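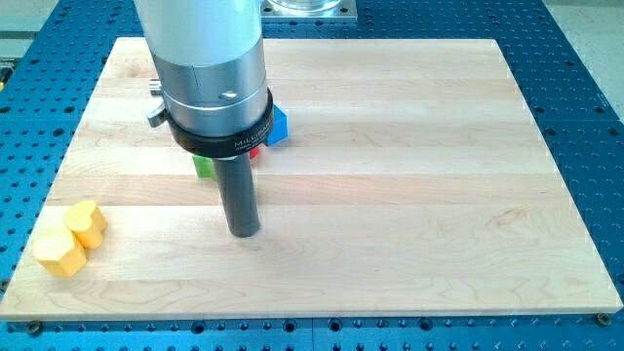

Nosotham Community Kitchen and Meals Program
Progress report, second period
Submitted 6th May
Prepared by Vernon Gagnon, program coordinator

1. Meals delivered

We delivered 3,968 meals between November and the end of this reporting period. The target in the funding agreement was met with one run to spare. Most went to households in Nosotham itself, and the rest to the Drestport route, which started late after the road closure at the river crossing.

There were 97 households on the list when the period closed. Several moved into care over the winter and their places were filled from the waiting list within a fortnight. The waiting list is now short, but we expect it to grow again once the clinic in Drestport begins referring people directly.

2. Staffing

Cirilo Robles continues as head cook. Apolinar Aguirre moved from part-time to full-time hours in the kitchen, as set out in the revised budget. The second driver position was vacant for six weeks. Evaristo Camacho covered both routes during that time, and his overtime is shown under wages – it used up most of what we had saved by leaving the position empty.

The new driver has completed food handling training and a licence check.

3. Kitchen and equipment

The walk-in cooler was repaired twice. The second repair replaced the compressor and has a one-year warranty. Total repair costs were over the line we had set aside, and we moved money from the packaging line to cover it, with your approval by email.

Packaging costs were lower than planned. We changed to the Vambridge supplier for trays and lids, and the lids fit the older trays as well, so no stock was thrown out.

4. Menu changes

Households asked for softer meals and less salt. Cirilo rewrote the winter menu with both in mind and added a lentil soup and a fish pie. The curry was dropped after two rotations. We sent a short survey out with the meals and got 61 back. Most people were happy with portion size. The most common complaint was delivery time on the Drestport route, where some meals arrived after one o'clock.

5. Work still to do

The Bañuelos hall agreement has not been signed. Gumaro Zavala is handling this with the hall's owners and the remaining question is who pays for the grease trap. Without the hall we can't start the 20 extra households planned for the next period.

We also need to finish the written allergy procedure. A draft is with the kitchen staff for comment.

6. Budget

Spending is within the total approved. A line-by-line statement is attached as Schedule B.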